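Thursday, August 6, 2020

In at eight. Wian had the oven task set up already, so we started on the toaster batch for Prellach. The target is 1000 good runs by the end of August and we are 80 short of where the plan says we should be.

Got 16 in before lunch. Threw out 2 because I rushed the grip and let go too early. Priya wants the colour of the plate changed between batches, so I wrote that on the whiteboard.
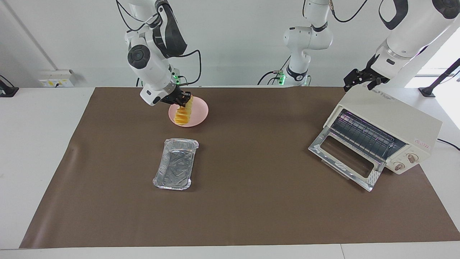
Do the failed runs get kept?
They go in a separate folder, labelled with what went wrong, and Priya decides later whether the training set gets them.

Shoulders sore from the controllers. Wian is on first tomorrow.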